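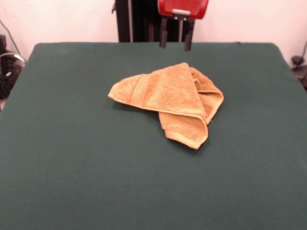
A hand towel on the covered test table, gripper open.

Filed under: Guides > Workshop and Equipment

How to budget for a small towel-folding robot cell

At Curkwood we do linen for small motels and two aged care homes. When we started to plan a robot cell for folding hand towels, I made the first budget in one evening, and it contained the arm, the gripper and almost nothing else. The second budget took much longer. I write down the steps in the order I would do them now.

Step 1. Write the task in one sentence

Ours was: "Take one crumpled hand towel from a table, make it flat and fold it in half twice." Keep this sentence on top of your spreadsheet. If a supplier offers an option which does not help with the sentence, put it on a separate sheet called Later.

Step 2. Measure your real items

We measured 40 towels from the normal wash, including the old ones. Write the longest side, the weight and the thickness at the hem. The hem and the woven border are thicker than the rest, and the fingers must open wide enough for them. Send these numbers to every supplier, in the same table, so the answers can be compared.

Step 3. Budget the table as equipment

The table is easy to forget. You need a flat top and a cover that fits tight over the corners. We chose a dark green cloth with a matte surface, because a camera finds an orange towel on it much more easily than on a shiny bench. Buy 2 covers, so that one can be washed. Leave enough free surface in front for the towel to be spread out fully. A heap is small, but the same towel lying open is not.

Step 4. Ask for the price of small parts

Our first quote, from Rebelo, had 7 lines. The quote from Nistness had many more, and at first I thought it was the expensive one. Then I saw that Rebelo did not include these:

- spare fingers for the gripper
- camera mount and clamps
- cables of the correct length
- the stand or column for the arm
- delivery and installation on site

Ask for each of them in writing, even if the price is zero.

Step 5. Pay for a trial before you order

Put your own towels in a bag and send them. We booked trial time at Clunska, and they made 114 attempts with our towels. Ask for the result of every attempt, also the bad ones. Drop each towel by hand in a different way, so it lands in a heap as it would after the dryer. A towel placed neatly tells you very little.

Step 6. Plan hours for your own people

Somebody from your side must learn to start the cell, stop it and clear a towel which is caught. Put these hours in the budget with the normal wage. We also added time for a safety check of the area, and for moving two trolleys which stood in the way.

Step 7. Keep a reserve and choose the month

Keep a part of the money unspent until the cell has worked one full month. We planned the installation for August, when the motels are quieter. If your busy season is different, ask the supplier early, as their calendar fills up too.

We use cookies to remember your settings and to count visits. By continuing to browse you accept our cookie policy. Accept | Manage preferences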